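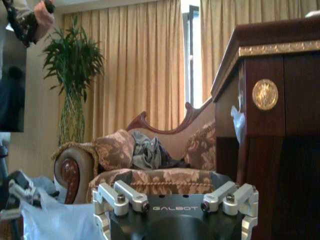 Materials at Home, Unit 4: Woven Pattern and Thin Film
Handout for 28th May

Last time we finished with wool and felt, and a few of you asked why we jump from there to damask and then straight to plastic bags in one session. I love this session! Both materials are thin and flexible, both turn up in ordinary living rooms, and both look the way they do because of how light passes over or through them.

1. Damask

Start with the weave. In a classic one-color damask the pattern and the background are made of the same yarn. What changes is which set of threads lies on top. Where the lengthwise threads (the warp) cover the surface, light bounces one way; where the crosswise threads (the weft) take over, it bounces another. Tilt the cloth and the flowers seem to swap places with the ground – try it with a napkin at home, it never gets old.

Be careful with the word, though. Furniture sellers use "damask" for almost any large scrolling floral, including cloth in several colors and cloth that is simply printed. In your written work, say which sense you mean.

The reading for this part is the Brorkness pattern book of 1872. It holds 462 designs, and you only need the first 37. Look for the repeat: find one leaf tip, then find the next identical one above it and the next one to the side. Those two distances tell you a lot about the loom and about how much cloth gets wasted when patterns have to match across a seam.

2. Thin plastic film
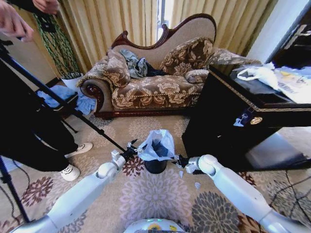 Most household bags are polyethylene, made by blown film extrusion. Melted plastic is pushed up through a ring-shaped opening, air is blown into the middle, and you get a tall, thin-walled bubble that is cooled, flattened and wound onto rolls. A bag starts life as a tube, so many of them have no side seams at all.

Two families matter for us. Low-density film is soft, stretchy and fairly quiet. High-density film can be made thinner, holds a crease and rustles. Coloring is added to the melt, and a small dose leaves the film translucent, so one layer looks pale and two layers look deeper. 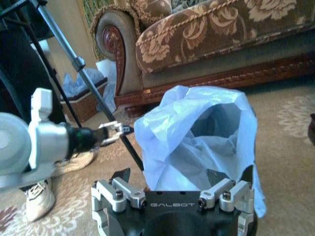

Light blue translucent film. Note the folds and highlights.

For the lab we'll use two sample rolls, Flallon and Rullex. Cut one strip along the roll and one across it, pull each slowly, and write down what you feel before you look anything up. Film often tears much more easily in one direction, and you should be able to explain that from the bubble.

3. Putting the two side by side

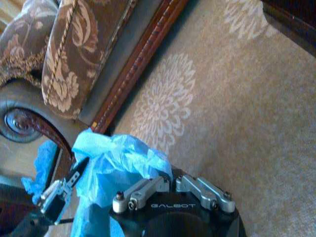 Cloth has a grain too, of course, and anyone who has cut a cushion cover slightly off it knows how the thing twists. Pull a woven square along the warp, then along the weft, then corner to corner. The diagonal pull (the bias) gives far more, and that stretch is why piping cord is usually covered with bias-cut strips: they bend around a curve without puckering.

For next time: read Niskanen, the chapter on seams, and bring one scrap of patterned cloth you don't mind cutting. The longer essay is due in November.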